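# Akimum Two-Arm Recording Cell

For teams who collect demonstrations for their own learning system and need many different tasks on one table.

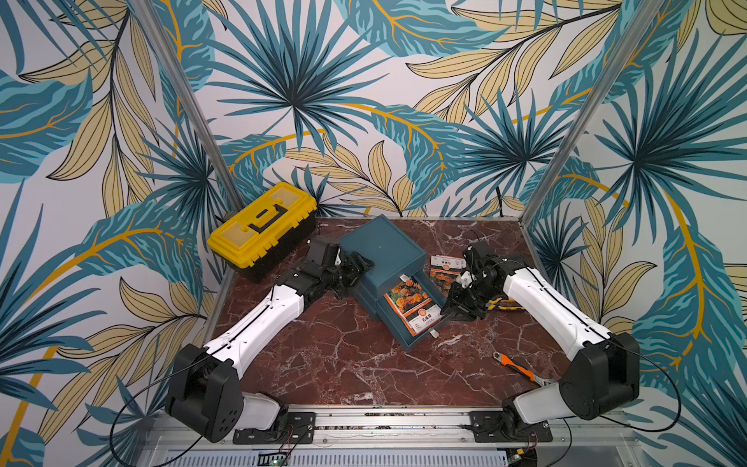
The cell is delivered as one piece, with two arms on the front rail, three walls and a top. You bring the objects. Most of our customers start with small household work: opening a drawer, putting seed packets inside, closing it again, moving a tool to the other side.

## Changing the background

A policy which has seen only one background often fails when the wall color changes. For this reason the wall panels and the table top can be exchanged. Patterns from the Gondine set include plain colors, leaf prints and marble looks. One person can change all the panels without removing the arms.

## What is recorded

- joint positions and gripper opening for both arms
- video from the fixed camera
- task name, operator and background code
- a mark for success or failure, given by the operator after each episode

Files are written by Ravlow, our recording software. A failed episode is not deleted - it is kept in a separate folder, and you decide later if you want it.

## From our own use

In our workshop Manaia Tomoana recorded 2,457 episodes of drawer and tool tasks with this cell. After review 1,635 were kept for training. The set has 122 combinations of objects and background, and it can be requested together with the cell.

## Before you order

The cell needs a level floor and a normal wall socket. Tools with heavy heads should be tried first, as the grip may turn during the lift. The lighting kit from Papadakis is sold separately and will be available again in November.

Delivery includes 2 days of training at your place. For a price, please write to Poul Bergmann and tell him which tasks you plan to record and how many operators will work at the cell.

Page updated 21 May 2021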